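Do Round Tables Really Work Better? Notes on Shared Furniture at Idumora

Final report, Furniture in Use module, May

Our group started with a claim that gets repeated in almost every catalog we read for this course: round tables make people share space more fairly. The Stastov catalog says it twice on one page and gives no source. We wanted to see if it held up in an ordinary workroom, so we picked the one at Idumora and watched how the furniture there got used over 2 afternoons.

Method

We kept it simple. One of us sat near the door and wrote down where people put things and where they put themselves. The other asked short questions afterward. We had 6 people willing to answer, and 4 of them said they had never thought about the shape of the table at all. That should have been a warning about our topic. We also left out anyone who only walked through.

Findings

The edge of the round table mattered more to us than the top. Hands and forearms end up there, and several people told us they judge a table by how the rim feels. The catalogs talk about sight lines and conversation. In our notes, conversation mostly happened between people who already knew each other, and they would have talked across a rectangle.
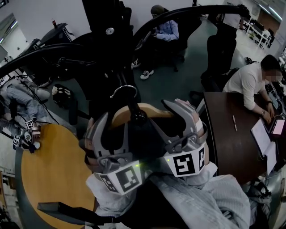
Figure 1. Round light-wood table with dark grey edge, left, and a hand resting near it.

A second problem is what a round table does to the room. Straight-sided cases and carts do not sit flush against a curve, so they get parked nearby, and small items go on the floor. The Akbulut planning guide treats this leftover space as "breathing room." We think that is a generous name for floor you have to step around.

Light wood was popular in the answers, but people mostly said it looked clean. We did not test whether it is easier to keep clean, and we don't believe the people who told us it is had tested it either.

Limits

The sample is tiny and we had no rectangular table to compare with. Ukdale has both kinds in one room, and we should have gone there first. Our notes also depend on what the person by the door could see. Any claim about fairness would need a better study than ours, and a better one than Stastov's, if they did one.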